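October, late

Orest Hordiienko wants to write 75 percent in the abstract. I went back through the Skanon sheets tonight and I don't believe it. We trained on 2228 folds, fine, but 13 of the 16 test garments were in the training set too. Of course it does well on shirts it knows. He says Sternbridge report theirs the same way. So?

What bothers me more is "success." Both grippers on the cloth and pulled tight gets scored as a fold.
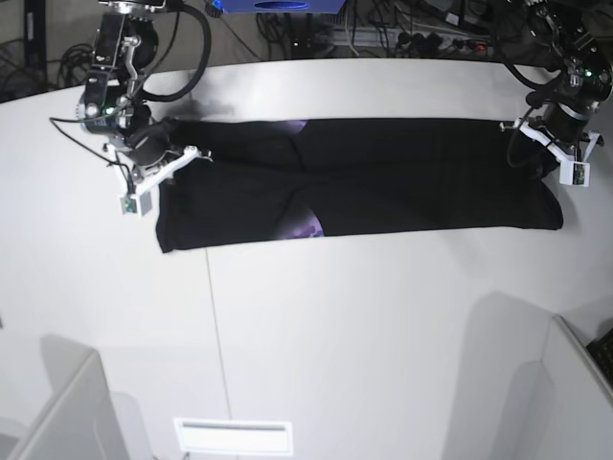
I'd want a second person scoring, without knowing which policy ran. Orest thinks that's a waste of a week. Told him I'd rerun it myself with new clothes.

3 comments · 2 shares

Recent entries
Gondal baseline, again
Ilis and the missing logs
Reviewer two has a point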